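The floor you don't buy

There is a moment in every house purchase when someone lifts the corner of a carpet. The estate agent looks away. The buyer kneels, sniffs, and says the word "original" in the voice other people keep for newborns.

I did it myself, in January, in a back bedroom that smelled of soup. Under the carpet was underlay, under the underlay was newspaper, and under the newspaper were boards the colour of strong tea. I paid the asking price. I have since spent more on those boards than on my education, and they have taught me more, mostly about splinters.

The British have been falling in love with old floors for a generation now, and the trade has kept pace. Where you once had a man with a sanding machine and a radio, you now have a consultation. Mine was with Ea Laxdal, who runs a workshop called Wesanau out of two railway arches and has the unhurried manner of a vet. She walked across the bedroom in her socks, stopped by the window and stood on one leg.

"This one's moving," she said.

I asked whether that was bad.

"Depends how long you're staying."

Laxdal came to floors by way of boats, which she gave up because the customers kept wanting to come along. Her view is that most people who want a wooden floor want a picture of one. They want knots, though not the sort that fall out. They want history, provided it has been vacuumed. Last year she was asked by a couple to take up a perfectly sound Victorian floor, plane it flat, and then put some dents back in.

"I did it," she said. "I've got a mortgage."

For those with no dents of their own, there are firms who will supply them. Truvier sells new oak that has been brushed, smoked and beaten with chains, and it comes in 20 finishes, all of them named after weather. Usov goes the other way and sells real old boards from real old buildings, each with a card telling you which. My neighbour has part of a seed warehouse in her hall. She shows people the card before she offers them a drink.

Then there is the question of how you choose. It used to be done with samples, little offcuts that you carried from room to room and eventually used as coasters. These days you are as likely to be shown the thing on a screen, scuffs and all, with the furniture already in. 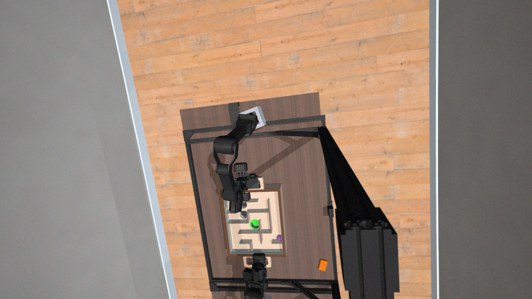 Wear and tear, computer-rendered: worn planks and a dark wood-grain tabletop.

I spent a good while at a screen while I was making up my mind, and found it oddly soothing. A floor on a screen has never had a radiator leak on it. It does not creak at 3am on the way to the bathroom. You can change it from ash to walnut without moving the bed, and I did, for most of an evening, until I no longer knew what colour wood was.

Laxdal doesn't object to the screens. She says they have cut down on tears. What they can't tell you is what it is like to walk on the stuff, and she has a theory that people judge a floor almost entirely by ear. Put someone in a room with a beautiful floor that clacks and they will tell you it feels cheap. Put them on something dull and quiet and they will ask who did it.

She tested my hearing, in effect, by having me walk up and down while she lay with her head by the skirting board. It was the most closely I have been listened to in years. Her verdict was that three boards needed screwing down, one needed replacing, and the rest should be left alone by everybody, but by me in particular.

The bill came to £384, a good deal less than I had been bracing for. The sanding, the staining and the four coats of hardwax oil had all been my own idea, bought from Alhassan on the ring road in a fit of confidence, and most of it is still in the shed. Laxdal looked at the tins and asked if I had kept the receipt.

As for the boards, they are much as they were. There is a gap by the door wide enough to lose a pound coin, and I have lost two. A draught comes up through it from October onwards and lifts the hem of the curtains in a way that visitors find charming and I find expensive. When it got properly cold I went out and bought a rug.

It is a large rug. It covers nearly everything.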